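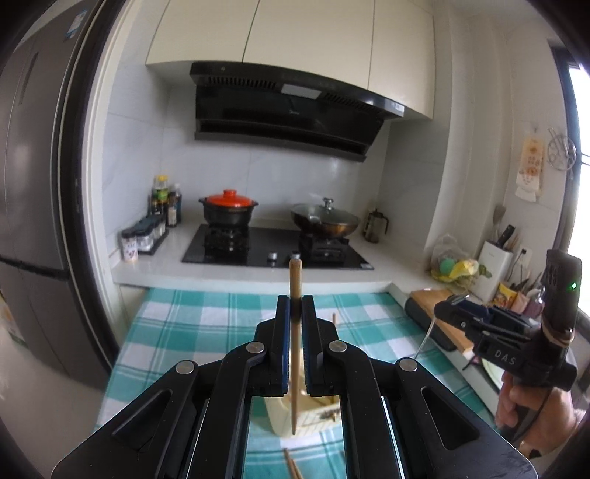
November 4, 2021. Table setting trial, kitchen corner of the Bomley workshop. Main job today was the chopsticks and where they live between meals. We have been keeping them in the drawer under the counter with the ladles, and the narrow ends get caught in everything. For this round they stay on the table. The cream container with the striped side sits on the green and white checked cloth, and the chopsticks are either beside it or on their way to it. The light-brown wooden ones have a thicker blunt end and a narrower tip, so it matters which way up they are stored. I want tips down and blunt ends up, so that people take hold of the end they are going to hold anyway.

Stock. The Dulo order came to 35 pairs. I checked them on the bench and set aside 5 for rough tips. Those can be sanded, 400 grit is enough, then a wipe of food-safe oil. Leave them overnight on paper before they go near food. The rest can be used as they are after a wash.

Pairing is slower than I expected. The darker ones sort themselves out by color but the light ones vary in shade and a little in length, and a mismatched pair is annoying to eat with. Tapping the blunt ends on the table and comparing the tips works well enough. Sorting the light ones took me 23 minutes, including a break to answer the door.

Cloth. The checked one stays. The squares are handy for lining things up, and it has been through the wash since January without fading much. It does slide on the table when you pull a chair in - try the rubber mesh from the Meesuk shelf underneath, cut a couple of inches short all round.

Stove side. The pot with the orange-red lid has its spot on the left burner and I would like it left there, so the right burner is free for the kettle. Please keep the cloth and any loose paper well back from the cooktop when the table gets pushed toward the counter.

To do:
Sand and oil the rejects
Write up the storage layout for the Gonilness kitchen, same container if we can get another
Find out if the container can go in the dishwasher
Move the ladles to the front of the drawer now there is space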